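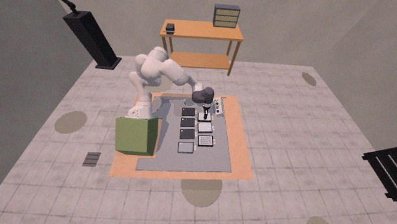 Speaker notes: Who's buying whom? Cross-border money and the mid-size company

Opening (keep it loose, don't read it)

Thanks for having me. I love this subject, and I'll try not to run over. Start with the map slide and leave it up a while. People like finding their own country.

Main point up front: when a foreign buyer takes over a company, the headline price is the least interesting number in the deal. Look at what gets spent in the three years after. That's where the jobs are, and that's the part I get excited about!

The Plaltard deal

Plaltard made pump parts in one town for decades. Fastora bought it in March and kept the name on the gate. Purchase price 50 million dollars, and the local paper ran that number for a week.

Then slow down here. The follow-on spending plan was 13 million, and it got one paragraph on an inside page. That money covers a second production line and a training budget. Ask the room which figure they would rather have in their own town. (Wait for hands. Really wait.)

Side note if there's interest: the purchase money went to the old shareholders, and most of them live somewhere else. So the big number barely touched the local economy, and the small one goes straight into it.

Screening

Governments look at these deals much harder than they used to. Explain filing in plain words: the buyer sends in papers, officials ask questions, the clock runs. Gutell's bid for Luik took 214 days from first filing to a yes. During that time Luik couldn't sign a long lease or hire a new head of sales, and two big customers asked for shorter contracts.

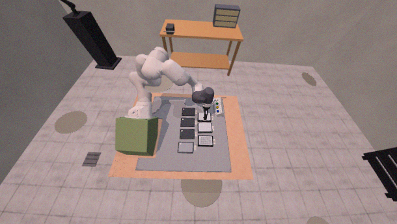

Luik put it to me like this in an email: the wait cost us more than the lawyers did, and we would still do it again. Read that line out twice. It's the best summary of the process I've come across, and it came from the smaller side of the table.

Don't turn this into a rant about red tape. There are good reasons to check who is buying a port or a phone network. My complaint is with open-ended timing. A firm can plan around a slow answer if it knows the date.

Reading the yearly totals

Quick warning about the big charts. One giant deal can make a whole year look like a boom, and one sale back to a local owner can make it look like a bust. Show the chart with the largest deal in, then with it out. The gasp on this slide is my favorite part of the talk.

Also mention gross and net. Gross is what came in. Net takes off what was sold. Both are fair, but check which one you're looking at before you quote it.

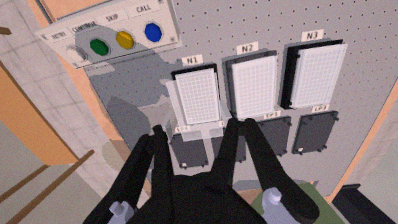 Questions I usually get

Is foreign ownership bad for wages? Depends on the sector, and the studies disagree. Say so.

Should a small supplier worry when its main customer is sold? Call the new owner's purchasing office early. The Plaltard suppliers who did that in the first month got their contracts looked at first.

Will the numbers recover? I don't forecast. Point them to the deal pipeline slide and let them argue over coffee, I'd love to listen in.

Handout is by the door. It has the sources and both versions of the chart.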